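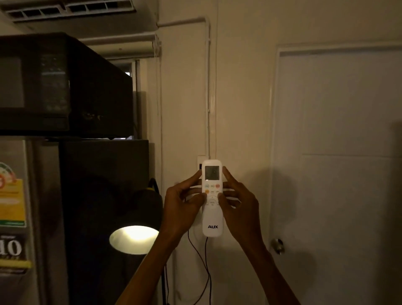 Remote and wall holder, Ciltow.

Beathag Hepburn has 20 minutes before the van gets in from the cannery and she wants to spend them on sheets. Not a metaphor. Sheets. There's a stack of fitted ones on the chair next to her and she folds all the way through the interview, which is more than I can manage sitting down and looking at one.

She has run the seasonal worker housing in Vodadton for eight years. It's one long building called Ciltow, 82 beds, two to a room mostly, with a few singles at the north end that people fight over. The people come for apples, then packing, then in a slow year they go home and in a good year they stay for the cannery. We talked on a Monday in November, the last big changeover before winter.

First thing I asked was how she decides who shares with who.

"Hours," she said. "Hours, hours, hours. I used to do it by age. Then by where they came from, which was a disaster, I had two men from the same street who had not spoken since they were kids. Now it's what time do you get up. If you put a four a.m. person with a four a.m. person they can hate each other and still be fine."

She asks one question on the form now, besides the legal ones. What time do you like to be asleep. People lie on it, she says. Everyone writes ten.

"Ten! No one in this building is asleep at ten except me."

The form goes into Simo, the booking system the company bought a while back. She has opinions on Simo. It can't hold two people with the same last name in one room without merging them, so for most of one summer she had brothers showing up as a single guest with a very long stay. She fixed it by adding a middle initial to one of them. He doesn't have a middle name. He's R. now, on everything, even his mail.

"He likes it. He signs with it."

How many people come through in a year? She did know that one, she'd just done the report. 588 for the year so far. The number of keys cut is higher and she didn't want to get into it. 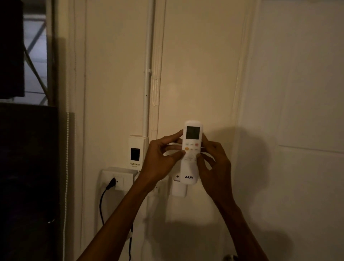
Goodall Fruit Company / Worker Housing Team

Arrival day is the part she cares about most. I'd figured it would be the inspections, or the complaints, but no. She thinks you win or lose the whole season in the first two hours.

"They've been on a bus since the night before. They're hungry and they need to call somebody. And what did we used to do? We sat them in the dining hall and read them the rules. Out loud! All of them. I read them myself, I'm as guilty as anyone."

What happens now is soup first. Then the phone thing - there's a wifi card on every pillow, printed big - then a shower and a bed if they want it. Rules are the next day, after breakfast, and they're down to one page. It was eleven pages when she started. I asked what got cut.

"The stuff about candles. Nobody had a candle. There was half a page on musical instruments. There was a rule about not washing boots in the sink, and that one I kept, because they do wash boots in the sink."

She's got a boot tap outside now by the east door, with a grate under it. It took her three years to get the money for it. She walked me out to look at it, sheet still in hand. It's a good tap.

Laundry we talked about for a long time. Too long for the space I have here. Short version - sign-up sheets don't work, tokens sort of work, and what works best is giving each hallway its own day and leaving Sunday open to anyone. Sundays are bad. She has walked in on a Sunday and found a chair holding the dryer shut with a man asleep in it, guarding his place in line.

She won't have a coin machine in the building. The company priced it twice and she said no both times. "They pay rent out of the check already. I'm not going to stand there and make change for a man so he can have clean socks."

Food is the other thing people ask her about. There's a hot meal at night from the dining hall, and people cook for themselves besides. She used to worry over it. The hallway kitchens were where the arguments happend, always about the same pans. So she quit buying sets. Every room gets one pan, one pot, a knife, a board, two bowls, and the room number is scratched on the bottom of each. You break it, you tell her, she gets you another. You lose it, same thing. She figured she'd be buying pans forever.

"I bought maybe a dozen the whole year. People take care of a pan if it's got their number on it."

Somebody's rice recipe is taped up inside the hall cupboard, in three languages, with corrections in a fourth. She says the corrections are right.

I asked about the hard parts. She kept folding for a bit.

"Somebody's mother gets sick. That's the hard part. It's always at night when you hear. I've got a list of which drivers will do the airport at two in the morning and I've got an envelope." The envelope has cash in it. She started it with her own money and now the company tops it up, no receipts, which she says took some arguing. Most people pay it back. One woman mailed it back from home in little bits over a winter, folded inside postcards.

And the leaving. They all go in the same week and the building gets so quiet that she turns the radio on in rooms she isn't in. She strips the beds herself the first day. Doesn't have to, there's a crew. She finds things. Library books, good gloves, a whole drawer of hotel soaps once, a chess set missing one bishop with a bottle cap standing in for it. She keeps it all a full season in tubs by last name and you'd be surprised, she said, how many people come back and ask.

Do they come back? The people?

"More than they used to. When I started it was maybe one in five. Now I'd say half. I've got men who have had the same bed since I've been here. One of them fixed the window in his room on his own time, and brought the latch from home in his suitcase."

Maintenance requests go on paper. Simo has a tab for that too but no one uses it, so there's a clipboard on a nail by the office and she types them in at night. Around 1,222 of those since the clipboard went up. The oldest still open is a hallway light that works fine when the electrician is there. She's stopped calling him for it.

What would she change, if there was money? She didn't stop to think. Singles. She'd turn the whole north end into singles, and then the middle, and keep a few doubles for couples and brothers.

"You're grown. You picked fruit all day next to forty people. You should get to shut a door."

The county only asks for so many square feet a head and she says that's the trouble, everybody builds to the number and stops. She's been to other camps. She wouldn't name them. In one of them the beds were so close that you had to get in from the foot.

She'd also like a second phone line in the office, a real bench at the bus stop and for people in town to quit calling it "the barracks." It has a name, it's on the sign. She painted the sign.

The van was in the lot by then, you could hear the doors. She handed me the last sheet and told me to hold two corners, and I did, badly. Then she was gone down the hall yelling that there was soup. I stood there a while with the stack. A kid in a green hat came in, put his bag down, looked at me and asked if I was in charge, so I gave him a sheet.

I called her a week later to check the numbers. She fixed one of them and then wanted to know did I put in the part about the boot tap. I said it was in. She said to put in that it needs a second one, by the west door, and that anybody with any say over budgets could call her about it, mornings are best.

A few people who read an early copy of this sent in the same thing, so I passed it along to her and wrote down what she told me.
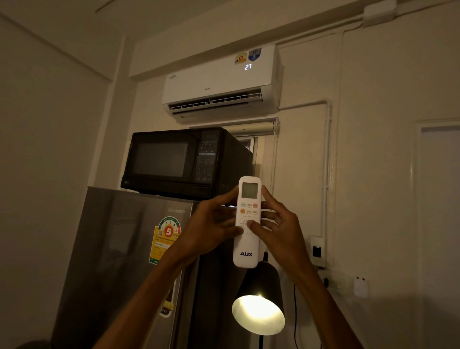
How early should a returning worker ask for the same room?
Six weeks before the start date is best. Call or write the office with your name and last room number, and the bed is held untill the first day of the season.

Posted 7 December 2021. The Ciltow office is open mornings, and the side door is the one to use.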